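Gatberg Public Library District
Equipment Reuse Working Group
Minutes of the Regular Meeting, March 2020

Place: Workroom, Drirar Street Branch
Quorum: Present

1. Call to Order and Approval of Minutes

The meeting was called to order by the Chair. The minutes of the previous meeting were approved with one correction: under Item 4, "monitors" should read "monitor stands." The agenda was adopted as circulated.

2. Status of the Desktop Replacement

The Technology Office reported that 200 desktop towers have been withdrawn from the public floors and staff offices. Of these, 180 have been checked against the asset register. The remainder are at the Bermúdez Branch and will be entered when the next van run is made.

Members asked whether the withdrawn units would be sold whole or taken apart. The Technology Office replied that both routes remain open under the disposal policy, and that the decision depends on the condition of the boards and power supplies. Units to be sold whole must first have their drives removed and recorded.

It was noted that the towers under review have green Dell motherboards with the memory slots within easy reach once the side panel is off. The ribbon-style cable crossing the board is to be moved aside by hand before any other part is touched. Members were reminded not to pull on the red and black wires. 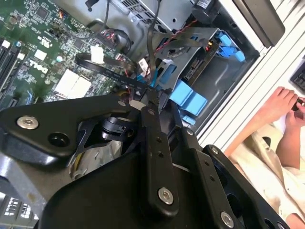
3. Processors and Memory

The group reviewed the draft work instruction for processor removal. The draft was considered clear in general, although the Bermúdez Branch representative asked that the step on the retention lever be moved ahead of the step on the tray. This was agreed.

The revised wording will read: "Lay the tower on its side with the interior facing up. Raise the lever and the metal bracket. Lift the processor straight out and place it in the tray. Do not touch the contacts." A socket left empty is to be noted on the unit's card, so that the next person does not look for a part that has already been taken out.

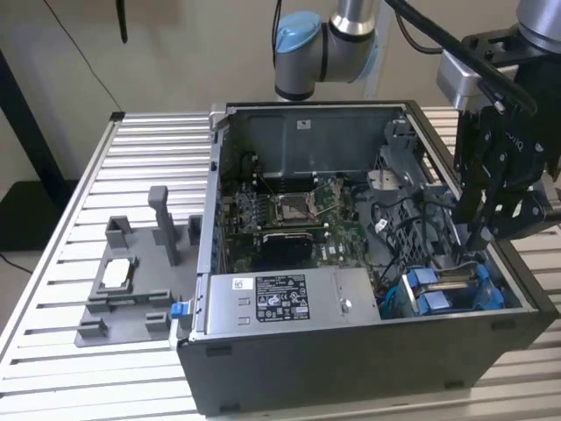 The Technology Office further reported that memory is to be sorted by size and kept in antistatic bags. Bags are in short supply. A request for more has been included under Item 6.

A member asked whether heatsinks should be cleaned before storage. After discussion, it was agreed that old paste is to be wiped off on the day of removal and that the cloths are to be thrown out, not washed.

4. Power Supplies and Workbench Practice

The group discussed the order of work on an open tower. The power supply is to stay in place until the drives are out. Its label is to be left on the unit and must remain readable, as the recycling contractor, Ramora, will not accept power supplies without one.

The Chair reminded members that only one tower is to be open on the bench at any time. The gray tray for small parts is to stand to the left of the tower, and the blue drive caddies are to be left in the case until the unit number has been written down. Side panels are to be stored upright on the lower shelf.

Two complaints concerning noise in the workroom during story hour were received and noted. Bench work will be scheduled for afternoons.
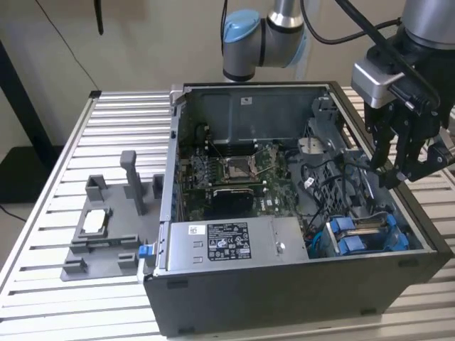 5. Drives and Patron Data

The Technology Office presented the drive procedure. Each drive is to be taken out in its blue caddy, held by the caddy and clear of the cables, and set down label up. The serial number is to be copied from the white label into the log before the drive and caddy are separated.

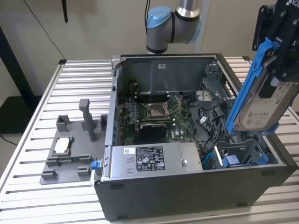

Caddies in good condition will be kept for spares. The drives themselves will be held in the locked cabinet for 15 days after entry in the log and will then be released to Ramora for destruction. A certificate is required for each lot.

A motion to adopt the drive procedure was made and seconded. The motion carried without objection.

6. Budget

The sum of $2,217 remains in the supplies line. The group approved the purchase of antistatic bags, wrist straps and card stock from this line. The request for a second bench was deferred to the October meeting.

7. Action Items

Technology Office: issue the revised processor instruction to all branches.
Bermúdez Branch: prepare the remaining towers for collection.
Drirar Street Branch: post the afternoon bench hours on the workroom door.
Chair: confirm with Ramora the form of the destruction certificate.

8. Adjournment

There being no further business, the meeting was adjourned. Corrections to these minutes should be sent to the Administrative Office before the next regular meeting.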